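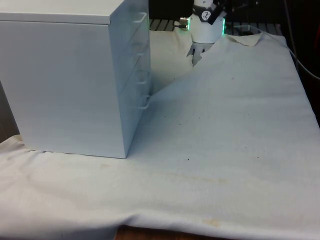 White metal drawer cabinet on the cloth, drawer side with wire loop handles.

Gulix Drawers: notes on the small-cabinet subset

Summary
Gulix Drawers is a set of short tabletop recordings with small household storage: drawer cabinets, lidded boxes and the cloths they stand on. This file covers the drawer cabinets only. The boxes have their own file in the folder above.

Contents
204 clips, of which 87 have drawer labels. The rest carry cloth labels or no labels.
Clips are grouped by cabinet, then by session. File order within a session is recording order.
Stills are taken from the clips and are not retouched.

Cabinets
The subset uses 2 cabinets, listed as "Lolard" and "plain". These are our shelf names and have nothing to do with the makers.
Drawers are numbered from the top, starting at 1. If the top drawer is out of view, the clip is marked "partial" and the numbers still start from the real top drawer.
A handle is labeled as its own part. The seam between two drawer fronts belongs to the upper drawer.
Plain side panels get the label "side" even when only a corner shows.

Cloth
The cloth under a cabinet is labeled as a single region, folds included. A raised peak or fold is labeled "lifted" only where the fabric is clear of the work surface. Wrinkles are not labeled.
White cabinet on white cloth is the hardest pairing for outlines. Check the bottom edge of the cabinet at full size before accepting a mask – the automatic outline tends to run into the fabric there.

Labels
Drawer labels: Silvan Hubmann. Cloth labels: Orvokki Mustonen. Second pass on both: Stepan Vasylenko.
Where the first and second pass disagreed, the second pass was kept and the first saved with the suffix _a.

Known problems
Session 9 has no cloth labels.
Pale handles against pale fronts are sometimes missing from the handle masks.
"side" and "top" were swapped in the July labels. Fixed in the current version; older copies should be replaced.

Changes
August 12, 2021: side/top swap fixed, partial flag added.

Contact
Yaroslav Romaniuk, Groltudari. Send label corrections with the clip name and drawer number.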